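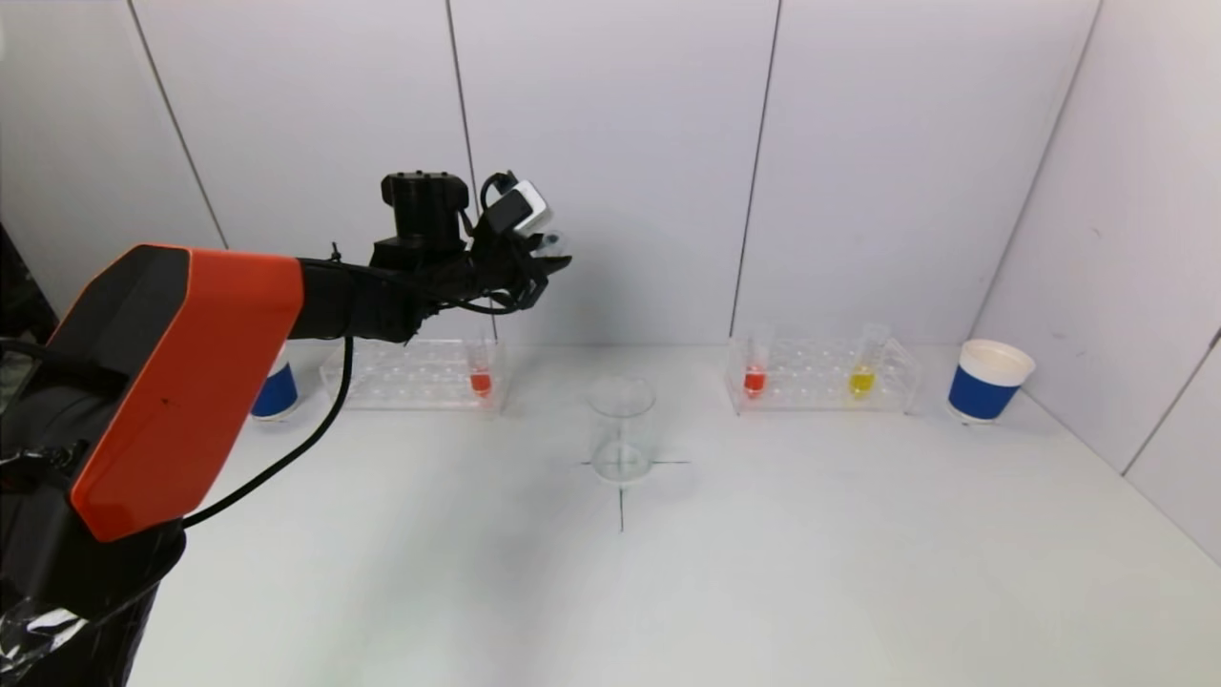
Racks and tubes on a white worktop

Keep racks toward the back of the table and leave the front clear for handling. Clear acrylic is hard to see against a white surface - a strip of colored tape on the base helps. Seat conical tubes fully before letting go. The point needs support from the lower shelf as well as the hole.

Read the graduations at eye level, at the bottom of the liquid's curve. Wipe racks with mild soap and water. Alcohol can craze acrylic over time.

Paper cups tip easily, so stand them away from the rack.

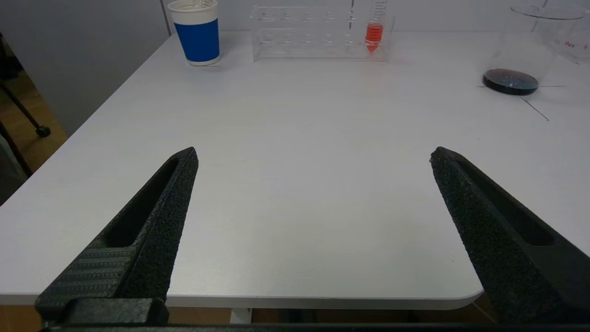 Stolluser wrote in March that tape leaves glue on acrylic after 4 weeks, and that a paper label under the base works just as well.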